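Brikdale文学节今年改到Wimville办，有人去吗？

阿桂不吃香菜 发表于 14:20
看到二月的节目单了，开幕场从老剧院挪到Wimville，离地铁站要走十四分钟……我去年在老剧院听Loïc Leblanc聊翻译，坐第三排，散场还能在门口买碗面，特别舒服。今年通票368，比我预想的贵，有点犹豫。

半截铅笔 回复 14:41
368真不算贵吧，十场呢！单场票买下来肯定超。我已经买了，主要冲Anoma Nanayakkara的朗读会。 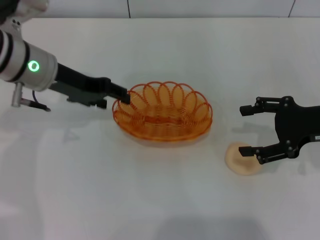

3楼 | 南窗旧书 | 15:06 | 来自网页版
不同意楼上。十场里有三场时间是撞的，周三晚上Imtiaz Bandara的对谈和诗歌夜同时开始，你只能选一个。我宁愿买单场，剩下的钱买书。

半截铅笔 回复 15:12
撞场年年都有啊，我去年也错过两场，照样觉得值（而且通票可以提前入场，抢座位很重要！）

mori_77 回复 16:30
插一句，Wimville那个厅大概能坐300人，老剧院后排根本听不清，我反而支持搬。就是签售排队的地方太窄，希望主办方想想办法。

阿桂不吃香菜 回复 16:52
听不清这点我承认哈哈，我妈那次坐后排，全程在问我台上讲什么。那签售是每场都有吗？节目单上只写了Leblanc那场。

南窗旧书 回复 17:15
Anoma那场也有，写在第二页最底下，字很小。每人限签两本，别拎一箱子去。

阿桂不吃香菜 回复 17:20
看到了！那我先买这两场的单票，诗歌夜再说。有人周三一起走过去吗？我从地铁站B口出来。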